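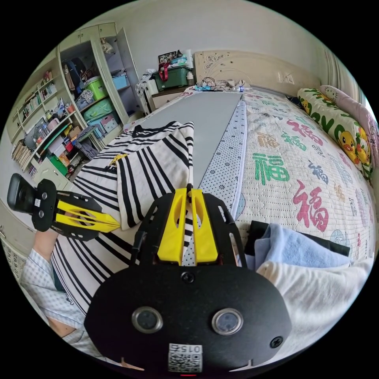 Yellow fingers, striped cloth, bedroom.

Gredeck Parents Board > Summer & After School > Zondberg tech camp, worth it?

marmalade_kim
Started by marmalade_kim, March 28, 2026

Okay so I need opinions before the early price goes away. My daughter is nine and she wants to do the Zondberg summer session, the one where they build a project over two weeks and show it at the end. It's $790 if you sign up now. I have never paid that much for a camp in my life and my husband made a noise when I told him. She did the free library thing in February and came home talking so fast I couldn't follow any of it, so I know she'd like it. But would she like it $790 worth?? Anybody's kid been?

twoboysanddog
Mine went last year, the older one. He loved it. They put them in teams of 4 and each team picks its own thing to make, and the counselors really do let them pick. His team made a plant waterer that mostly watered the floor. He still talks about it. I'd send him again but he's aged out of that group and the teen one runs the same weeks as swim.

pasetow_dad
Counterpoint. We did Zondberg two summers ago and I thought it was a lot of snack time for the money. My son is the quiet type and his team had one kid who ran everything, so he spent two weeks cutting cardboard. When I asked about it at pickup I got a nice speech on collaboration. We do the rec center one in Pasetow now, $519, same length, and they work in pairs.

twoboysanddog
@pasetow_dad that's fair but a bossy kid can happen anywhere. Did you ask them to switch his team? They moved a girl in my son's group on the second day, no fuss at all.

pasetow_dad
I asked on day six so yeah, probably my fault for waiting. Still think "project-based" covers a lot of cardboard.

marmalade_kim
Haha she LOVES cardboard, this may be a selling point. How's the Pasetow one for a kid who never stops talking?

pasetow_dad
Loud room, she'd fit in fine. The computers are old though. Bring headphones, theirs are gross.

s.eskildsen
Hi, Sólveig Eskildsen, I coordinate the younger group at Zondberg. I don't usually jump in on these but a couple of things may help. We cap the younger session at 26 kids, and this year there's a check-in with every child on day three about how their team is going. That came straight out of parent feedback (possibly yours, pasetow_dad, and I'm sorry it wasn't a good two weeks for him). Also there is a sibling rate and a payment plan. They're on the second page of the form and people miss them all the time.

nightshift_nell
Can I just say the form is terrible. I filled the whole thing out on my phone, hit back once to check the shot record date, and lost everything. Twice! Do it on a real computer.

s.eskildsen
It is terrible, I agree. You can print it and drop it off at the front desk too.

hobbyhorse77
I'll be the grump. Why does a nine year old need a tech camp? Mine goes to the Vestergaard farm camp and comes home filthy and asleep by eight. They get plenty of screens at school.

twoboysanddog
There's hardly any screen time in the younger group, that's what surprised me. It's glue and motors and arguing. But farm camp sounds great too, is there a waitlist?

hobbyhorse77
Always. Call, don't email, they don't read the email.

estoft
Esben Toft here, I helped out with the older kids one summer. I'd look at the kid more than the camp. The ones who had a good time already took things apart at home. The ones whose parents picked it for them were watching the clock by lunch. Marmalade, yours sounds like the first kind. And I disagree with pasetow_dad on pairs, when two kids don't get along there's nowhere to go.

pasetow_dad
Eh. In a pair at least both of them have to touch the thing.

marmalade_kim
Update: talked it over at dinner and she wants Zondberg because they get to keep what they make. So we're doing the payment plan, and I'm printing the form after what happened to Nell. @s.eskildsen does she need a packed lunch every day, or is there one included on the last day when the parents come?

s.eskildsen
Packed lunch every day, please, and no nuts. On the last day we put out pizza for everybody after the kids show their projects.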